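The arm at Zurkow had stopped at 4 in the morning, with a memory module in its grip and the case still open below. The log said only: force limit, cycle 3,046. I came down from the night office and did not touch anything - that was the Haston rule, after the accident with the press.

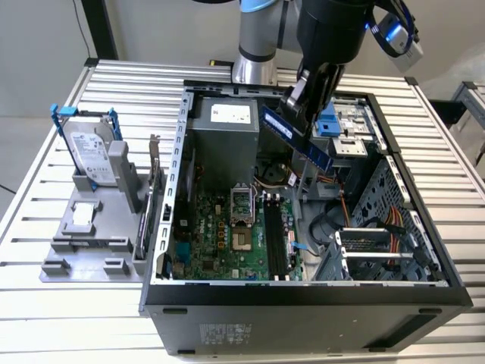
Short Fiction

I pushed the stop button and waited. The blue module hung at its angle over two vacant slots. Four times I read the log, and I found one line more, which Cevoma had never put in our manual: "operator hand detected."

I was alone on the floor. I looked at my hands - both were in my pockets.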